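Posted in: Student Projects > Robotics and Control

Cleaning Up the Stream: A Segmenting and Planning Tool for Two-Gripper Demonstrations

Final report, group project, second term

1. What we set out to do

Our group wanted to write software that takes recordings of a person moving things with two hand-held grippers and turns them into something a planner can follow. When we started in September we thought the learning part would be the hard bit. We were wrong! Most of our term went on the layer underneath, the code that decides which moments in a recording matter and where each gripper is while they happen. We ended up enjoying that layer far more than we expected, and this report is mainly about it.

The tool is called Clukero. It has three parts: a reader that lines up the camera streams, a segmenter that cuts a recording into phases (reach, close, carry, release, retreat), and a planner that rebuilds the motion as a short list of waypoints. Bernadette Caron wrote most of the segmenter and the rest of us shared the other two.

2. The task and the recordings

We kept the task small on purpose. There is a table, a wire mesh basket and a metal can, and the person moves the can between the basket and the tabletop. It sounds dull, but it has nearly everything we wanted to test: a thin mesh that you can see through, a shiny curved object, and two grippers that sometimes have to share the same bit of table.

We recorded 200 demonstrations. After throwing out the ones with dropped frames or a late start we had 549 usable phases longer than one second, plus a heap of shorter ones that we come back to in section 4. Each gripper has its own camera, and there is a third view from head height. All three write to disk with their own clocks, so the first job of the reader is to agree on a common time.

3. Finding the table

The planner works in table coordinates, so we need the table plane before anything else. Our first version looked for corners and edges in the gripper views. It was very happy when there was plenty to look at and fell over as soon as the gripper came down close to bare wood.
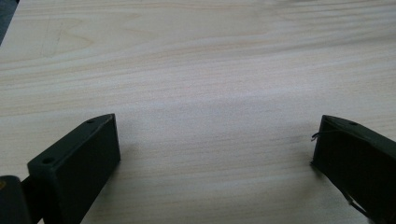

Feature matching needs points that stay put and look different from their neighbours, and long soft lines give you very few of those. The matcher would slide along the grain and report that the gripper had drifted sideways, sometimes by a good few centimetres, and then snap back when the basket came into view. We tried turning up the contrast, which gave us more points but worse ones.

The fix was to stop asking one camera to do everything. Clukero now scores each frame by how spread out its matches are, and if the score drops below a limit it leans on the motion sensor in the gripper and on the head view until things improve. We called the blending step Stada. It is only 90 lines of Python, and we are a bit proud of that.

4. Cutting a recording into phases

The segmenter began as a plain threshold on finger opening. Fingers wide means reach or retreat, fingers narrow means carry. That works on a tidy demonstration, but people hesitate. They half close, think again, open up and go in from another side. Our first run over the whole set gave 2,245 phases, and lots of them lasted only a few frames.

Bernadette's idea was to make the segmenter look at distance as well as opening. A change in the fingers only counts as a new phase if the gripper is near something it could pick up, or is already holding something. For that we needed a rough outline of the basket and the can in every gripper frame, and the mesh made this more interesting than we had bargained for.
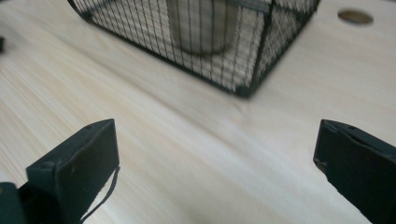
Figure 2. Gripper view of the basket: open fingers, with the wire basket ahead and a grey cylinder visible through the mesh.

An off-the-shelf depth estimate treats the mesh as a solid wall in one frame and as thin air in the next. If it is a wall, the can behind it vanishes. If it is air, the planner will cheerfully send a finger straight through the side of the basket. We now keep two layers, one for what can be seen and one for what can be hit. The basket lives in the second layer as a plain open-topped box, and the can lives in both. It is a simple idea, and the day it worked we replayed the same recording over and over just to watch the boxes stay still.

With both changes in place the short false phases nearly all merged into their neighbours, and reading a phase list by eye finally made sense.

5. Planning with two hands

The planner is called Bilyk. It takes the phase list for each gripper and picks waypoints at the phase boundaries, then adds extra ones where the path bends sharply. After that it checks the two paths against each other. If both grippers want the same patch of table, one waits, and the one that is holding something always goes first.

We tried smarter rules and they made things worse. A cost based on total travel time looked lovely on paper, but it kept swapping the order in ways that no person had shown in the recordings. The simple rule stays close to what people do, and when it goes wrong you can see why in the log.

The head view helped a lot in this part. The gripper cameras are great for the last few centimetres, but neither of them is made to tell you what the other hand is up to. 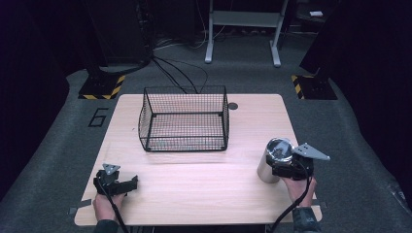 Could the planner run from the gripper cameras alone?

For one-handed phases it can, and the waypoints come out very close to the ones we get with all three views. Once both grippers are moving, it needs the head view to keep the two paths in one shared set of coordinates, and without it the waiting rule fires too late.

6. Checking our work

We wrote a small viewer, Dranell, that plays the three streams side by side with the phase names and waypoints drawn on top. We should have built it in the first week. Before it existed we were arguing over printed numbers, and afterwards most arguments lasted as long as it took to drag the slider. It also caught a silly bug where the left and right grippers were swapped in one batch of recordings, which had been quietly spoiling our results for ages.

All our checks so far are replays in simulation. We have not run a plan on real arms, and we would not want to until the waiting rule has been tested with a slower controller and proper stop limits.

7. What we would do next

The motion sensor blending still drifts if the gripper hovers low over the wood for a long time. A stored map of the grain might help, as the pattern is different all over the table even if each small patch looks plain. We would also like the segmenter to learn its distance limit from the data, as we set it by hand and it is surely too generous for small objects.

Then there is the fun one. At the moment Bilyk copies the order of the demonstration it was given. We would love it to look across all the recordings of the same task and choose an order for itself, and we have a rough design for this in the appendix of our code repository. It is half written and the tests don't pass yet.

Related projects
Lining up camera clocks with a blinking light
A beginner's phase viewer in Python
Collision boxes for baskets, racks and other things with holes
Blending motion sensor data with camera tracking
Two arms, one table: comparing simple waiting rules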